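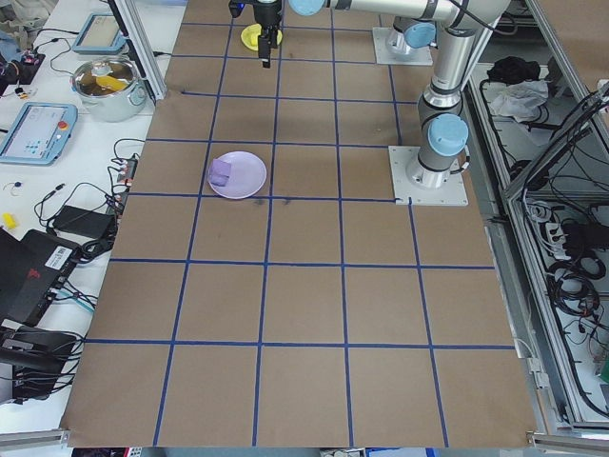 The Table at Longo: Paper, Tape and Small Things

Skorkeo Galleries > Rooms and Surfaces > Gallery 1761

Posted Thursday, November 9, 2023

This gallery is about a work table and what gets put on it. The table is in the Longo room at Pindevville. It is covered in brown paper and marked off with blue tape, and most of the objects used on it are ordinary household pieces: plates, a bowl, a cloth, a pot with a glass lid. A few are scraps and blocks that came out of boxes.

We had a page on the old table in June. People wrote to ask how the grid was laid out and where the dishes came from, so there is more text this time than we usually put with a gallery.

The paper

The covering is plain brown paper off a roll. We buy it in 200 foot lengths. It goes on in one direction, from the back of the table to the front, and gets pulled flat by hand before anything is fixed down. Two people can do it in less than an hour if the table has been cleared first. One person can do it too, but the far corner always ends up with a wrinkle.

Brown paper picks up marks. There are a few dark smudges near the middle of the grid, and they will stay until the paper is changed. Wiping makes them bigger. A dry eraser takes off pencil and not much else. We used to patch bad spots with a square of fresh paper, but the patch had a raised border and plates would sit crooked on it.

The tape

The lines are blue tape, run lengthwise first and crosswise second. We mark the spacing along both edges with a pencil, stick down one end, walk the roll across and press it as we go. The lines come out slightly uneven. We tried a chalk line once on the old table and the chalk got into everything.

The tape comes from Boletti, the hardware store two streets over. They sell the ends of rolls for 49 cents each out of a bin by the register, and we take what they have. Using short ends means a line is sometimes made from more than one length, with one piece lapped over the next. If the overlap is pressed down well it holds as long as the rest of the line does.

Where two lines cross, one piece of tape lies on top of the other. We leave it that way. Cutting out the overlap with a knife takes a long time and scores the paper underneath.

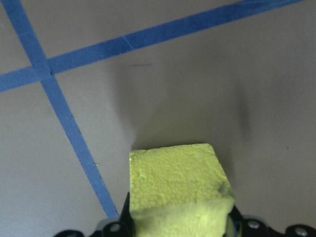 Yellow foam block, with a small gray-green smudge on top. Two tape lines cross behind it.

Foam

Bead foam is good to have on a table like this. It weighs very little, it stands up by itself if the bottom is cut square, and it can be replaced out of the next delivery. The trouble is the corners. They chip, and the little beads come away and roll under things. One corner on the yellow block is somewhat chipped and another is a good deal cleaner. We keep blocks in use until they won't stand.

Foam also takes on dirt and does not give it back. Soap and water help a bit on a smooth face. On a coarse face the dirt sits down between the beads. A block with a mark on it is at least easy to tell from the others, and several of ours are known by their stains.

To cut foam, use a long blade and draw it in one direction. Sawing back and forth tears the beads out. We cut ours over an open box in the hallway, and sweep the hallway after.

Plates and bowls

Most of the dishes are pale colors. Lavender shows up well on brown paper, and so does yellow. White is fine in the morning and glares in the afternoon when the overhead lights are on. Dark green and dark brown dishes were tried and went back to the kitchen cupboard.

The round lavender plate spends a lot of time toward the left of the grid. With a small purple cloth folded on it, it looks like a place setting with everything else taken away. The cloth is folded into a soft bundle and tends to go back to about the same shape every time, the way a napkin does after it has been in a drawer.

A plate doesn't have to fit inside a square. It can lie across a tape line without rocking, because the tape is thin. If you are planning a grid for your own table, don't size the squares to your largest plate. Ours were planned that way at first and it left too few squares to be useful.

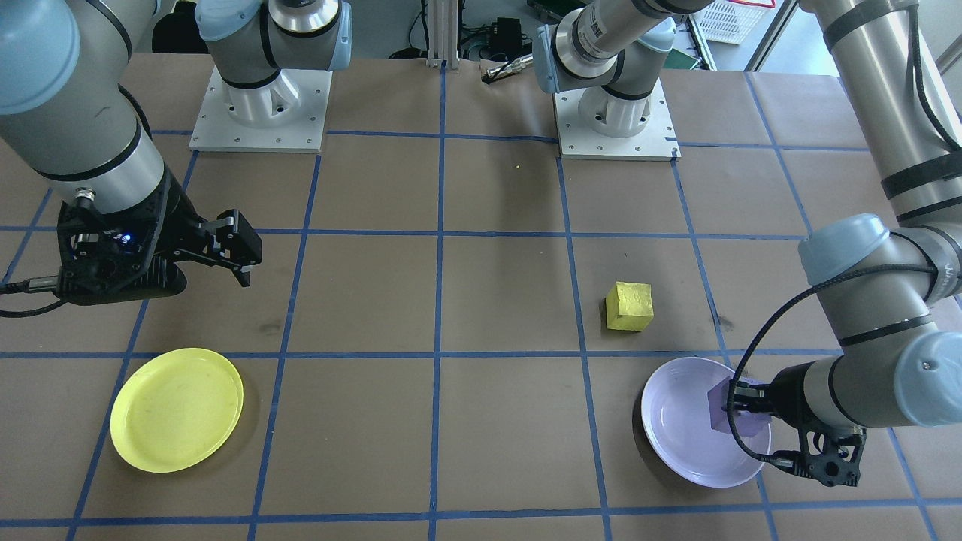

Bowls are a different matter from plates. A shallow one with a wide rim is the most useful kind we have found. You can see into it from any side of the table, and a blocky object can rest partly in it without disappearing. Deep cereal bowls hide whatever goes in them. The ones with a narrow foot slide when the paper is new and still a little slick.

See-through pieces are worth adding to any collection. They change a great deal with the light. A translucent purple block with facets can look almost black against brown paper and then turn bright over a pale lavender dish. We have been collecting faceted pieces from craft bins and yard sales, and there is a drawer of them now in the Longo room, sorted by color and then by size.

The side table

Along the edge of the papered table there is a white one. It holds whatever is waiting its turn, along with the power strip and the cables. The stainless steel pot lives there between uses. Its lid is clear glass, so you can tell there is something yellow in it without lifting the lid. We recommend glass lids for this. With the old enamel pot, things were put away inside and turned up months later.

Cables are the part of the side table we have not solved. Clips were bought and are still in the packet. If you have a method that has lasted longer than a week, please send it in through the comment form.

Changing the paper

The covering comes off when the smudges start to get in the way or when the tape begins to lift. Peel the tape first, slowly and at a low angle, and roll it into a ball as you go. Then cut the paper around anything bolted down and take it up in strips. Old sheets go to the packing bench, tape marks and all.

Before the new sheet goes on, brush the tabletop. A single foam bead under the paper makes a bump you can feel through it, and a plate set on that bump will wobble until the next change.

Gallery notes

The Longo room galleries now hold nearly 2000 pictures across all the tables. The older ones are being sorted and will go up in batches under Rooms and Surfaces. The next page will be on trays and baskets.

Back to Rooms and Surfaces
Previous gallery: Shelves at Pindevville
Next gallery: Trays and Baskets (coming soon)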